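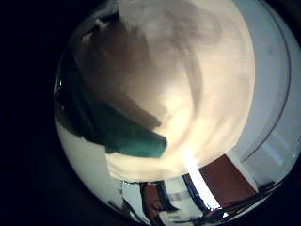
Asunto: Re: [lista-robots] Kit de pinza Gravedik con cámara de muñeca

El lunes escribieron desde Jilcombe:
> ¿Alguien ha probado el kit Gravedik con el módulo Plirkum?
> Nos interesa saber si la cámara sirve para trabajar de cerca
> o si conviene añadir otra fija.

Lo tenemos montado en el taller desde mayo, sobre un brazo Dogar. La óptica abarca mucho, pero el borde queda negro y las rectas salen curvadas. Cuando algo se acerca demasiado tapa casi toda la vista y se ve borroso. Para orientarse en la sala sirve; para el último tramo usamos una segunda cámara fija.

El montaje son 11 tornillos y el cable justo. El soporte aguanta hasta 100 ciclos antes de pedir reapriete. Pagamos 3882 euros con el módulo incluido.

Si os hace falta el fichero de calibración, lo subo al repositorio de la lista.

Un saludo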